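Mistgate Shelf Set: README

Maintainers: Inger Kragh, Tshepo Mabaso
Build and wiring: Joonas Kettunen
Location: Sotside shared workshop, main floor

Summary

Mistgate is a two-arm tabletop rig for moving canned goods between a table and a raised shelf. The set holds 300 teleoperated episodes recorded in February. It is meant for small imitation learning experiments on hobby hardware.

Hardware

The table is butcher block with a black metal frame around it. The arms are mounted on opposite sides, facing each other. The shelf stands at the rear left, within reach of both grippers. Cans come from ordinary grocery stock, in mixed heights. Full cans only; empty ones tip when the fingers close.

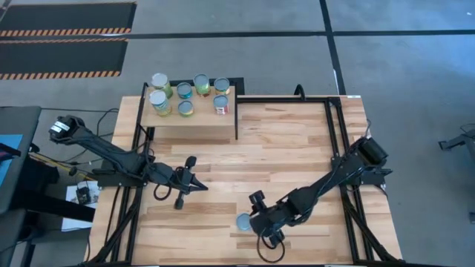 Episodes run up to 80 seconds and are cut at the point where both arms are back in a rest pose. An operator may use either arm for any can. Handovers are allowed but not labeled. Joint positions and gripper widths are stored with the camera frames under one clock.

Task variants

load: cans start on the table, goal is the shelf
unload: cans start on the shelf, goal is the table
mixed: cans start in both places, goal given in the episode note

Start positions are set by hand between episodes. No grid or template is used, so spacing varies with the operator.
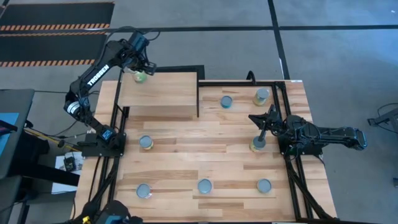 Fig. 2. Containers spread over the table, one on the shelf. Left gripper over the shelf, right gripper at a container lid.

Known issues

Lids reflect the overhead lights. Depth estimates on them are poor.
From the fixed camera, short cans behind tall ones can be hidden.
The first 10 episodes use an older gripper calibration. Skip them or apply the offset in calib_old.txt.
Cable loops at the wrists sometimes cover the fingers.

Splits

Validation episodes are listed in val.txt. Gert Visser operated all of them. Do not shuffle them into training if you want numbers comparable to ours.

Conversion scripts are in the Jitance folder. Send corrections to Inger.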